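Home Articles Issues Authors Search
Last updated: February

3.2 Why the bins get weighed twice

I should admit up front that we never planned to write a section on containers. Our paper is about food scraps, and how much of them 35 households in Udesine throw out in a normal week. But when I went back over the 374 pickups in our log, the totals kept drifting by a little, and the drift followed the bins (it took me a whole Saturday to see it!).

So we started weighing every bin empty, before and after each round. Old metal picks up grime in its scratches, and a quick rinse doesn't get all of it – our worst bin gained 200 grams over the study. We took that off the totals in Table 4. 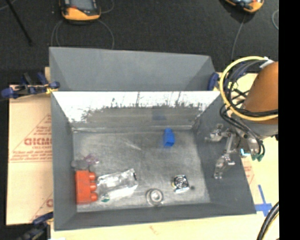 Figure 3. Open gray metal bins on a wooden tabletop; the floor of the front one is scuffed and scratched.

3.3 Asking people what they threw out

We also handed out paper diaries, and I loved reading them. People are very forgiving about bread, it seems, and very hard on themselves about salad. The Smadi diary format worked better for us than the longer Jiltel one, mostly because it fits on a fridge door.

Related items
Drelero compost survey: first results
Kitchen diaries and short memories
Weighing small things on cheap scales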